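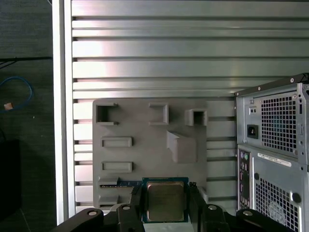
Does the heat spreader have to be cleaned before a processor goes back into storage? It does if there is old paste on it, and the cleaning should be finished before the part is bagged.

From: Satish Murthy
To: bench list
Subject: Re: handling pulled desktop CPUs

Rosaura Urrego wrote:
> We have 533 pulled CPUs to sort before the end of June. Jhair
> wants them held by the edges only. Aníbal picks them up by the
> lid. Which is it? Also, is there any objection to printing more
> of the gray fixture plates for the slatted wall?

Edges only. Grip two opposite sides of the substrate and keep the heat spreader facing you. Fingers on the lid leave marks that are hard to tell from paste residue at inspection, and the part then gets wiped a second time for no gain.

For residue, use a lint-free wipe with isopropyl and work from the center out. Replace the wipe when it discolors. A brownish haze that survives 2 passes should be logged as cosmetic and left alone. Do not use the abrasive pads from the Pumusora kit.

No objection to more plates. Keep the current geometry - the sockets along the top edge and the wedge block have not needed changes. Print in matte gray again so small parts show up against it. The Rostuvus profile takes almost 200 grams per plate, so check the spool first.

Trays go to Bedoya when full. Lot 695 is still missing its count sheet; Emmett, please send it.

Satish

Prornville Bench List | Contact the list owner | Back to top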